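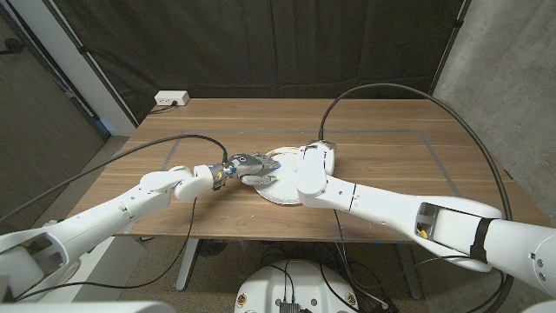 Figure 3. Round white plate with a fluted rim on the wood-grain table, inside the gray tape outline.

4.2 The plate, the rim and the edge of the place

Before we come to what people told us about setting and clearing a table, we want to spend a little while on the plate itself and on the patch of tabletop that belongs to it. Readers who have followed the Kerkus study from its early pages will know that we began with a broad interest in everyday meals, and that we meant to give plates no more than a paragraph. They earned themselves a section. In the kitchens we visited in Purdale, the plate was the thing that everything else was arranged around, and people who were vague about where they kept their serving spoons could speak for quite a long time about which plates they liked and how they liked to pick them up.

We mailed questionnaires to 1000 households and received 400 back in a state we could use, many of them with extra notes squeezed into the margins (we read all of these, and we are grateful for them). The questionnaire used the Milley wording for household objects, which asks people to describe a thing in whatever words they would use at home before they are offered any terms from a list. We had some doubts about this wording at first, as it makes the coding slow, but it brought out a distinction we would otherwise have missed. A good many of the people who wrote to us did not think of the rim as decoration at all. They wrote of it as the handle of the plate, the part you are allowed to touch.

A ridged or fluted rim like the one in Figure 3 sits in an interesting position here. Those who liked such rims told us that the ridges gave their fingers something to settle against, especially when they were carrying a plate in each hand from the counter to the table. Those who disliked them talked mostly about washing up, and about sauce that dries in the grooves. Quite a few people held both opinions quite happily - the same plate could be a pleasure to carry and a nuisance to scrub - and we have kept such answers as mixed in the coding, even where the person had checked a box on one side or the other.

The question of where one sets a plate down turned out to be richer still. We asked people to think of the plate's place as a region of the table, with edges, and to tell us where they felt those edges to be. For the home visits we used a gray tape outline on the tabletop, of the kind seen in Figure 3, and asked people to treat the rectangle as belonging to one person's meal. The rectangle was left in position through the setting, the meal and the clearing. We tried placemats in an early round, but a placemat has a color and a feel of its own, and people were forever straightening it or admiring it or asking where it came from. Tape is dull, and for our purposes the dullness was welcome.

What struck us most during the visits was how seldom the plate was put exactly in the middle of its rectangle. People set it down, looked at it, and then gave it a small nudge. Some were making room for a glass. Others were following a line in the table, and we came to believe that the surface matters more than most writing on table setting would suggest. On a tabletop with visible planks, the joins offer themselves as guides, and several people lined up their knives with them without seeming to notice. With a round plate there is no straight side to bring into line, and so the knife and fork do the work of squaring things up and the plate is left to drift a little. On cloth-covered tables, where there was no grain to follow, people took their bearings from the edge of the table or from the chair.

Color came up as well, though less often than we had expected. White plates on a warm brown surface were described as "clean looking," "plain," "like a diner" and, by one person, as "the only sensible thing." We had borrowed a number of plates in darker glazes from the Janjua housewares store, and these were admired and then put aside when the time came to choose one for a meal. When asked about this, people said that they wanted to see the food, or that they wanted to see whether the plate had been properly washed. We would be cautious about making too much of it. People may also have reached for whatever looked most like the plates in their own cabinets, and our visits were not arranged in a way that lets us tell these explanations apart.

Clearing followed a different pattern from setting, and it is here that the rim came back into the conversation. A plate being set down is clean all over, and people held it in all sorts of ways, with a palm beneath it or a thumb across the well. A plate being cleared was nearly always taken by the rim, even by those who had carried it flat on the hand an hour before. Some used both hands at opposite sides, some used one hand and let the far side dip, and a few slid the plate toward the table edge until it overhung enough to get their fingers underneath. This last habit was more common with shallow plates, which lie close to the wood and leave very little room to get a hold. We had not thought to ask about the depth of the foot beneath the plate, and we would certainly ask about it another time.

We sorted these ways of clearing into 3 groups for the analysis that follows: the two-handed lift, the one-handed lift and the slide. The groups are rough ones. People change their minds halfway, they stop to pick up a fork that has rolled away, they hand the plate to someone else, and a visit in which the telephone rings can produce all of the groups from one person over a single dessert. Where a plate changed hands before it left the rectangle, we coded the first grip only. Section 4.3 takes up the matter of stacking, which begins for some people while the plate is still on the table and for others not until it has reached the sink, and which brought us the longest margin notes of the whole study.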